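Cusura: Segmenting Shelf Handling Video into Grasp Events
Final project report
Habibur Bandara, Nazma Majumder, Rokeya Biswas
Supervisor: Zerrin Özkan

3. Method

3.1 Input data

The segmentation module takes head-mounted video of a person handling goods on a shelving unit and produces a list of events, each with a start, an end, a hand label and an object label. The event list is passed to the planner (Jia), which uses it to order candidate grasps. The planner is described in section 5 and was written by a separate team.

Video is read at 20 frames per second. Each frame goes through a hand detector, an object detector and a contact classifier, in that order. The contact classifier receives one crop per hand and returns one of four states: free, approaching, touching or gripping. In our first version touching and gripping were a single state. We split them after the labelling trial in July, when it became clear that a supporting hand and a lifting hand were being given the same label and the planner was treating both as grasps.

Two-handed contact was the main source of error in the baseline. When both hands meet one object, the baseline assigns the object to the hand with the larger crop overlap and marks the other hand as free.
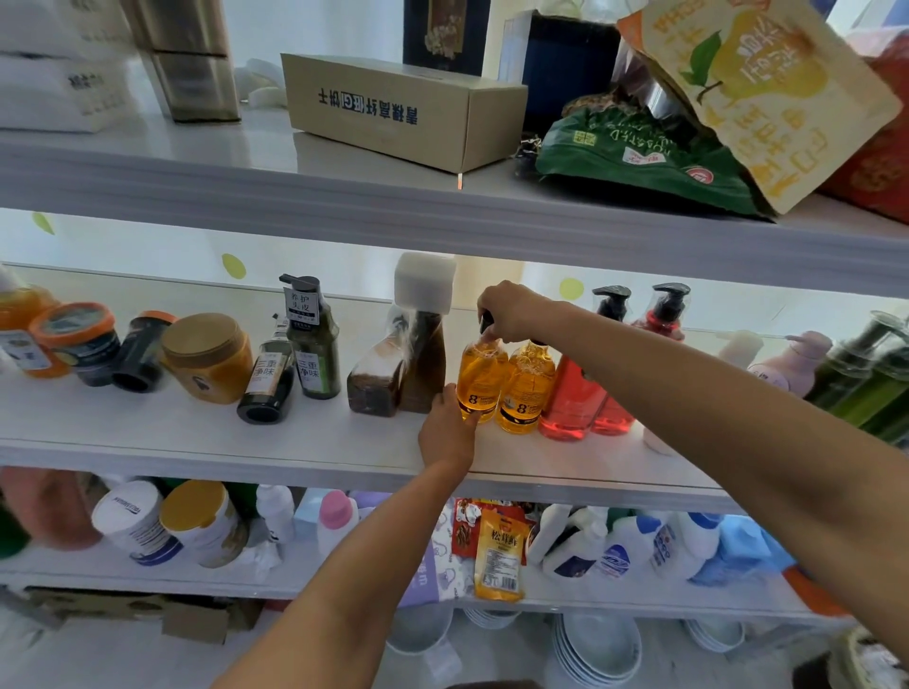
Figure 4. Two-handed contact on the middle shelf. Right hand: gripping (pump head). Left hand: touching (lower body of the same bottle).

In the case shown in Figure 4 the correct output is a single object with two contacts. Neighbouring items make this harder. A second amber bottle carries the same large "8" on its label, and there are red-pink bottles with black pump heads to the right, so neither the label nor the pump alone identifies the item being handled. Both pairs are wrapped in clear film, and we suspected that highlights on film would shift the detector boxes. For this reason the object tracker does not rely on appearance only. It also uses the box position from the previous nine frames.

3.2 Merging contacts

Contacts are merged into one event if both hands point to the same track and their time ranges overlap. The gripping hand is stored as the primary hand. If both hands are gripping, the one that started first is primary. Gaps shorter than four frames are closed before merging. A longer limit was tested, but it joined separate grasps when the person put one item down and picked up its neighbour.

3.3 Annotation tool

Labels were made in Prindeck, a small browser tool written by Nazma Majumder. It shows the video with one timeline per hand and writes events in the same format as the module, so predictions can be loaded and corrected directly. Ashraful Abeysekara labelled a subset a second time for the agreement check in section 4.

3.4 Known limits

Items lying on their side are often missed by the object detector, which was trained mostly on upright goods. A missed item has no track, and any contact with it is dropped - the module does not create an event without an object. Hand labels can also swap when the forearms cross. The swap is corrected only if it lasts less than four frames.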